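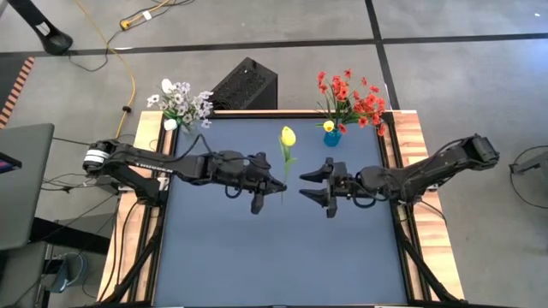

Fake flowers have never had an easy time with me. I grew up in a house with a dusty silk ivy on top of every cabinet, and I went into this gallery expecting to write the same complaint I always write. The Stistenness range arrived in July, it went up on tables at Wivberg, and it has been sitting in front of me long enough that I can be fair about it. I will say the small blue vase does more for the red-orange blooms than the blooms do for themselves. The yellow tulips are the better buy, and you can see why with one held up on its own: closed head, slender pale stem, a leaf that doesn't try too hard. Most artificial tulips come wide open, like they've been dying on a sill for a week. These at least start where a real one starts.

What follows are my notes on the pieces and how they go together. Prices and stock are the shop's business, so check with them.

The yellow tulip
Sold singly. The catalog calls the color "morning butter," and I call it yellow. A closed bloom hides a lot of sins, mainly the plastic center that gives away nearly every open tulip I've handled. I would buy two. I wouldn't buy a dozen, as identical heads at identical heights look like a fence.

The red-orange bunch
Somewhere between a daisy and a gerbera, and I doubt the maker could tell you which. The stems and leaves are thin, which I like. The color is loud. Next to a bright blue vase it gets louder still, and a person either enjoys that or doesn't. The yellow tulip head tucked in just over the rim breaks it up a little. I'd move it higher, but I was outvoted.

The white and lavender bouquet
Small flowers, green leaves, and one larger white bloom hanging low near the base. It leans over the back edge of the table, and I've stopped straightening it – the bunch looks stiff when it's upright. This is the one visitors ask for by name, or would if they could remember that it's called Jedia. I think they're responding to the pale colors, which forgive a lot from across a room. Up close I'm less convinced.

The blue vase
From Jayasinghe, and the only thing on the table I'd take home without an argument. Small, bright, blue. The product card claims it "brings the whole room together." It's a vase. It holds the stems up, and with artificial ones you may want something heavy in the bottom.

On the tabletop
Slate blue, matte, with striped wood down the sides. I was against it when we picked it. I wanted white, like everybody's catalog, and I still think the lavender gets a bit lost on anything gray or blue. The yellow looks good on it, though, and I've let the matter go.

Does any of it pass for real?
The label on the tulips says 9 out of 10 guests won't know. I'd like to meet those guests. From a doorway, maybe. Sitting down to dinner with them, I don't think so. If you want something cheerful on a shelf that gets no sun, fine, and dust it more often than you think you need to. If you want tulips in spring, buy tulips.

Gallery text last updated 4 April 2026. More of the Stistenness range will be added once it's unpacked.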